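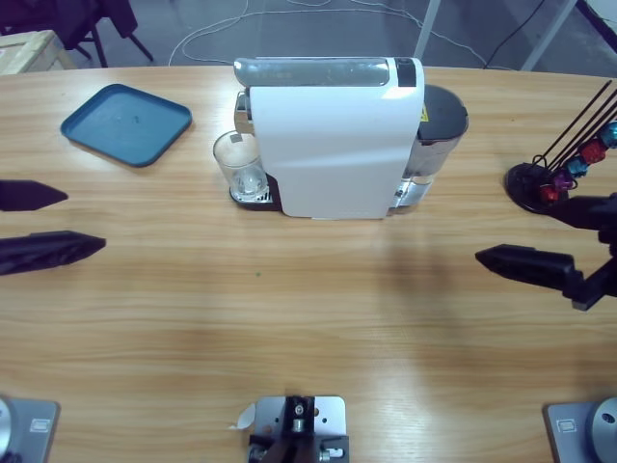 A reader wrote back after the last gallery to say that a capsule machine is the only honest coffee maker, because you press one thing and get one cup, and anybody who wants more than that should take up gardening. I've been chewing on it for a while. I don't agree, but I see the appeal, and this page is partly an answer.

The Capsule Corner

I've been drinking capsule coffee for three months, which is longer than I planned. The idea was to borrow a setup, try it for a week, write something grumpy and go back to my filter cone. The grumpy part is going fine. The rest has dragged on, mostly on mornings when I can't be bothered to grind anything.

There's one picture on this page, up top, and the notes go with it. More will follow in June if I'm still at it.

The machine. White, glossy, curved on the side, with a silver-gray lever housing along the top. I'll admit it looks good on a light table. Glossy white also looks good in a showroom, and then you live with it. Every fingerprint and every brown speck gets its moment. I would take a dull gray one for less money, but dull gray ones never seem to be on sale.

The tank. Clear, with a dark gray lid, on the right-hand side of the body. Being able to see the water level is the one feature I'd defend to anyone. What I can't defend is how fast people stop changing the water once they can see there's plenty left. Old water makes flat coffee, whatever capsule you put through it.

The glass. I use a plain clear drinking glass under the spout, straight on the grille of the drip tray. Coffee people will tell you this is wrong and that you need a thick little cup warmed in advance. I tried the warmed cup for 19 mornings and kept a list. On most of them I couldn't tell the difference, and on 3 of them I burned my fingers. A glass at least shows you how much you're getting, and with capsules the answer is usually less than you hoped.

The capsules. Teal, red, blue, purple and dark red, clipped to a black wire stand in a slanting row. It's a handsome way to store something you're going to throw out. The colors are supposed to stand for different roasts, and I'm sure they do on paper. I had a friend pour me two of them blind on a Tuesday and I got them the wrong way around, with great confidence.

The stand. Round black base, thin rods. My old one was a Telano and it wobbled. A drawer would hold more and cost nothing, but then you wouldn't be looking at your capsules all day, and I suspect that's the whole business model.

The blue tray. Square, rounded corners, raised rim, plastic. It's my favorite thing on the table and easily the least fancy. Spoons go on it, used capsules go on it, and it rinses clean in seconds. I've seen a coffee station mat from Zevero priced at 50 dollars that does the same job and has to be hand washed.

So, to the reader: one press and one cup, yes. Then there's the tank to fill, the drip tray to empty and the used capsules to deal with – none of it hard, all of it left out when people talk about convenience. I still make filter coffee on weekends. The capsules are for the days when I don't want to think, and there are more of those than I'd like to put in writing.

Contact | Copyright Traltia Home Pages, all rights reserved | Back to top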